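Can a robot clear the table yet?

Robots explained, part 2
Written by Hòa Mạch
Last updated 01/09/2025

Short answer: sometimes, slowly, and with a person close by.

A dishwasher is a machine that does a chore. So is a washing machine. Both have been in ordinary homes for a long time, and neither of them can pick up a spoon. A person loads them, a person unloads them, and the machine does the part in the middle.

The part in the middle is easy for a machine because everything happens inside a closed box. Water goes in, the box heats it, a pump moves it about. The machine does not have to know what a plate is.

Clearing a table is different. The objects are out in the open, and they are never in quite the same place twice.

What the robot has to do

Clearing a table can be split into four jobs.

Seeing. A camera takes pictures and a computer works out what is in them. Clear plastic is hard to see, as light passes through it and the computer may pick out the table behind it instead. Shiny wrappers are hard too, because the bright patches move when the camera moves.

Deciding. Each thing has to go somewhere. A used tissue is rubbish. A carrot might be rubbish or might be lunch. You decide this without noticing. A robot has to be given a rule, or shown many examples.

Gripping. Most robot arms of this sort have two fingers that open and close. This type of hand is called a gripper. Your own hand has five fingers, and skin that can feel when something starts to slip. Many grippers cannot feel at all.

Letting go. This sounds like nothing, but it causes a lot of trouble. Sticky things stay on the finger. Light things, such as paper, can be knocked away as the gripper opens.

Why rice is a problem

Try this at home. Put a little dry rice on a plate and pick it up using one finger and your thumb. You will get a few grains at a time. A two-fingered gripper has the same difficulty.

The sensible method is to tip the plate, or to use a tool such as a brush or scoop. A robot can do both, but each one is a new skill and has to be learned separately. Tipping also needs a steady angle. If the plate is tilted too little the rice stays put, and if it is tilted too fast the rice goes on the floor.

How robots learn chores

One way is for a person to steer the robot by hand or with a controller while the computer records every movement. One recording, from start to finish, is called a demonstration. The computer then looks for patterns in all of them.

At the Undau workshop, the table-clearing project had 1,562 demonstrations at the start of August and 2,747 by the end of the month. Any one demonstration is short. The long part is setting the table out again afterwards, a little differently each time, so that the robot does not simply learn one table by heart.

The trays are then used for testing. The Undau team gives the robot 40 tries at one kind of object before moving on to the next. A try counts only if the object ends up in the right place and nothing else has been pushed off.

What about shops and factories?

Machines do better there, for a plain reason: people can arrange the work to suit them. At the Makalier packing hall, every box is the same size and arrives the same way up. The arm there needs no opinion about boxes. It goes to the same point, closes, lifts and turns.

Shelf-filling in a shop lies somewhere between the two. Tins are fairly simple. Bags of crisps are not, as they change shape when squeezed - and they must not be squeezed much.

So, can machines do chores yet?

Chores inside a box: yes.
Chores where every object is the same: yes, mostly.
Chores with mixed, soft, sticky or see-through objects: in tests, with mistakes.
Chores in your bedroom: no. Please carry on.

Words to know

Gripper: the part of a robot arm that holds things.
Demonstration: a recording of a task being done, used for teaching.
Transparent: see-through.

Next in this series: Why is folding a shirt so hard?

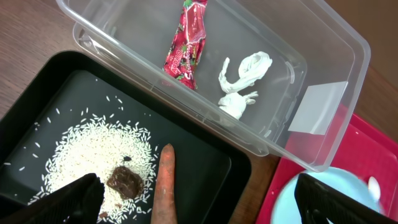
Rice on a black tray, with a wrapper and a tissue in the clear container behind it.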